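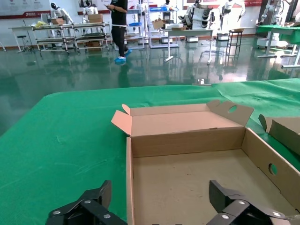

Sending books to Greece – one big parcel or several small ones?
Posted in Moving and Storage, 20/05/2019

My uncle is moving back to Greece in July and has left me to deal with his books. Most are paperbacks, but there are a lot of heavy art books and a set of old encyclopaedias he won't part with. I have had two prices so far. Adport will take everything on a pallet, but they only collect from a business address or a depot, and the nearest depot to me is Zaserside. Minon will collect from the house but want every box under 30 kg, and they charge by the box.

There is no hurry, as he will be staying with family for the first few weeks. What I want to know is whether a pallet is worth the bother of hiring a van, and whether books need anything special in the way of packing. I have never sent anything abroad bigger than a birthday present.

Marrowfield

Leonidas Tzavaras
I did this when my parents went back, so I can tell you what worked for us. We used a pallet. The van was a nuisance for one morning, but the price per box came out much lower and it all arrived together. If you only have a few boxes then the house collection is easier and you should just pay for it.

On packing, use small boxes. People fill a big box with books and then can't lift it, or the bottom goes when somebody else does. Tape the bottom seam twice and run a strip across it the other way as well. Put the art books in flat, largest at the bottom. Paperbacks can stand upright with the spines against the side of the box, but not with the spines facing up, as the pages drag on the glue. Fill any gaps with crumpled paper so nothing slides.

Boxes with hand-holes are nice to carry, but I would tape over the holes from the inside before sending them on a long trip. Damp and dust get in otherwise. We put a bin liner in each box too – cheap, and it saved a few when one corner of the pallet got rained on.

Write the address on 2 sides and put a copy inside. Keep a list of what is in each box. And read the insurance part before you sign. Ours only covered the pallet as a whole, so one lost box would have got us nothing.

dot_h
Get rid of the encyclopaedias. Nobody reads them and you'll pay more in postage than they're worth.

Politis
He has said his uncle won't part with them, so that's no help.

I agree with most of what Leonidas wrote. I would add that you should ask Minon whether they measure the boxes as well as weigh them. Some firms charge on whichever works out dearer. Books are heavy for their size, so it is normally the weight that catches you out, but ask anyway. Also check if delivery is to the door or only to the kerb. My sister's flat is on the third floor with no lift and the driver left the lot in the street.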